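Travel Help Community > Overland and Rail > Sorell

Night train from Godcombe to Sorell: reservation and luggage rules

Posted by Tamuno
I intend to travel from Godcombe to Sorell by the night train in February and should be grateful for guidance on two matters. First, may a berth be reserved from abroad, or must the reservation be made in person at Godcombe station? Second, I shall be carrying one large suitcase and one small bag. The printed timetable refers to a luggage limit but does not state what it is. I plan to continue to the lake villages by bus on the morning of arrival.

Cloter
Berths on this service may be reserved from abroad by e-mail to the station office. Reservations open 6 weeks before departure. The office replies within 2 working days and issues a reference number, which must be presented at the ticket window together with a passport. Payment is made at the window, in cash only. A berth that has not been paid for 24 hours before departure is released for general sale. Travelers who arrive in Godcombe on the day of departure should therefore ask the office in advance to hold the berth, and should keep a copy of its reply.
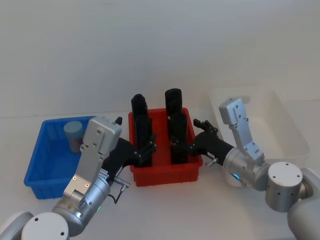

With regard to luggage, each passenger may take one large item and one small item into the compartment without charge. Any further item is carried in the baggage car for a fee of 900 in local currency, payable at the same window. Baggage car items are handed back on the platform at Sorell on production of the receipt. Your suitcase and bag fall within the free allowance.

Passengers are advised to bring drinking water and a warm layer. Heating in the older cars is uneven in winter.

sorell_by_rail
The above agrees with my own experience. The bus to the lake villages leaves from the far side of the station square, and tickets are sold by the driver. In February there is one morning departure, and it does not wait for a late train. A room in Sorell for the first night may be the safer arrangement.

Tamuno
I thank both members for their replies. I have written to the station office.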